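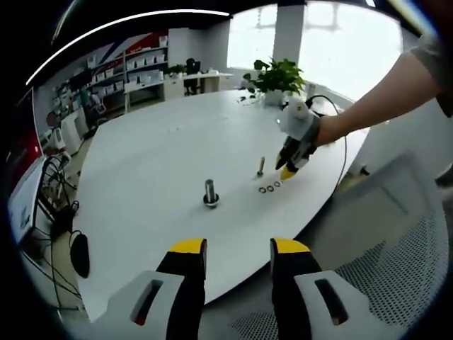

The Washer Problem

The complaint from Vevodbridge ran to 10 pages, and nine of them were about a washer.

I read it standing up, which is how I read all complaints, so that I can feel I'm on my way somewhere else. The customer had bought a Kwok garden bench. The Kwok is our best seller and also our most returned item, and the people upstairs have never seen any tension between those two facts. The customer had laid out all the parts on a bedsheet, checked them against the leaflet, and found three washers where the leaflet promised four. There was a diagram of the bedsheet. There was a paragraph on the nature of trust.

Page ten was a drawing of the bench as it would look if it collapsed under an elderly aunt.

"Just send a washer," said the man who shares my desk. He has worked at Sivov longer than I have and solves everything by just sending it.

I would have. But you can't send a part out of Grisgate without a reason code, and the reason code for a missing part has to be signed by someone who has put together the item with the number of parts the customer received, to see whether the customer is right. The rule dates from January, when a man wrote in to say his wardrobe had come without a back and we mailed him a back every week until he had enough of them to fence a small field.

So I went down to the assembly room with a bag of Kwok hardware and a good idea of how long it would take. I thought I'd be up again before the coffee went cold. I even left the coffee.

I like the assembly room. It used to be where the company met its clients, back when the company had the kind of clients you meet, and it still has the big white oval table, the nicest piece of furniture in the building and one we did not make. Along one wall are the shelves, with the white boxes in rows, and above them the stripes somebody had put up in red, white and dark blue, slanting, to suggest speed. I have never seen anything speedy happen under them. On the other side is the window, a huge one, with a white pillar planted right in front of it by an architect who must have had second thoughts about daylight.

And there is the plant, at the far end of the table, with leaves shaped like hearts. It has outlived two managers. I say good morning to it, and I won't be taking questions on that.

I stood the long bolt up on its base. I stood the short bolt up beside it. Then I opened the little bag and tipped out the washers, and there they lay, three of them, dark and thin and pleased with themselves.

The leaflet said four.

This was a fresh bag, sealed, off our own shelf. I looked inside it. I turned it inside out. I looked on the floor with my cheek very close to the floor, a position from which you learn a lot about how the cleaning contract is going. Then I went and took another bag from the box and opened that too.

Three washers.

I am a calm person. I opened 10 bags. They all had three washers in them, every bag, and by the end I had a heap of dark little rings and the beginnings of a religious feeling. Either the machine that fills the bags had been getting it wrong for as long as we'd been making the Kwok, or the leaflet had. And either way, a great many people were out there sitting on a bench with a washer missing, feeding birds, eating sandwiches, unaware.

I swept the extras back into the box and kept the first three.

The thing to do, obviously, was to put the fixing together and find out where the fourth one went. Step six of the leaflet shows this in a drawing about the size of a stamp. A hand with no wrist is lowering a washer onto a bolt. An arrow shows the direction, which is down, in case you were thinking of raising it. Next to the bolt is a second bolt, and next to that a cloud of small circles which might be washers and might be a fault in the printing. I held it up to the window. I held it at arm's length. I turned it over and tried it in Portuguese, where it was the same drawing but somehow more sure of itself.

Have you ever tried to pick a flat thin washer up off a smooth white table? It doesn't want to come. You get a nail under one side and the other side goes down. You press on it and it slides. You slide it to the edge so you can pinch it as it goes over, and it goes over, and you are back on the floor with your cheek. The people who designed the Kwok have clearly never been asked to do this, or they would have designed a log.

But I got the hang of it. One went down over the long bolt and rang a little when it landed on the nut, a tiny cafeteria sort of noise. One went over the short bolt. The third could go on either, as far as I could see, and I tried it on both, and it looked equally at home.

That was all of it. There was nowhere for a fourth washer to go. You could have added one, in the way you can add a second hat, but the bench had no opinion on the matter.

I took them all off again and laid them in a row, a bit crooked, and sat and looked at them.

The man who shares my desk came down at this point because my coffee had been annoying him.

"Still on the washer?" he said.

I explained. I told him about the bags. I told him there was no fourth washer and there had never been a fourth washer, and that the leaflet had been lying to people in eleven languages.

He looked at the bolts for a while. He walked down to the end of the table and looked at the plant. Then he came back and said, quietly for him, "It's for the aunt."

"What?"

"The spare. It used to be a spare. Four in the bag, three on the bench. There's always one left over and it makes people nervous, they think they've built it wrong. They used to write in about it. You should've seen the letters. So we took it out."

"And the leaflet?"

"The leaflet had been printed," he said, as if the leaflet were weather.

I asked him how many letters there had been about the spare. He said there was a file. There is always a file. He went and got it off the shelf, from behind the boxes, and blew on it, and on the front was written KWOK, SURPLUS WASHER, with the final count in someone's careful hand: 2092.

Two thousand and ninety-two people had found themselves with a washer too many and sat down to tell us. I read a few. They were lovely letters, most of them. They were worried. One had taken the whole bench apart and put it together again, twice, on Christmas Eve, and still had the washer. One had mailed it back to us in a padded envelope with an apology. One wanted to know if it was valuable.

And since we took the spare out, there had been a single complaint, mine, from Vevodbridge, with the aunt.

"So which is better?" I said.

"I'd say we're well ahead," he said, and went back up to whatever was left of my coffee.

I filled in the form at the oval table, where there's room for your elbows. Under Findings I put that the customer was correct. Under Cause I put that the part didn't exist. The form allows you twelve words for Remedy, and I used up several sheets trying to say in twelve words that the bench was safe and the washer was a ghost and the aunt could sit where she liked. In the end I wrote Send washer.

Then I had to find one to send. The bags come in threes, so if I took one out of a bag I'd be making some other household short, and they would be short of a washer they needed. I thought about this longer than I'm paid to. I went along the shelves and looked in box after box. Hinges. Feet. Those wooden pegs that nothing has used in years. In the last box, under some felt pads, was a padded envelope, opened and folded over again, with a washer in it and a note that said Sorry, I think this is yours.

I put it in a new envelope and wrote the Vevodbridge address on the front.

The reply came two weeks later and it was only one page. The washer had arrived safely. The customer thanked us for our prompt attention, and had now assembled the bench exactly as shown, following every step and checking each one off in pencil. The aunt had sat on it and nothing had happened to her.

There was, however, one washer left over.

I carried it down the stairs with me, standing up the whole way, and read it again at the table. Then I went to look for the file.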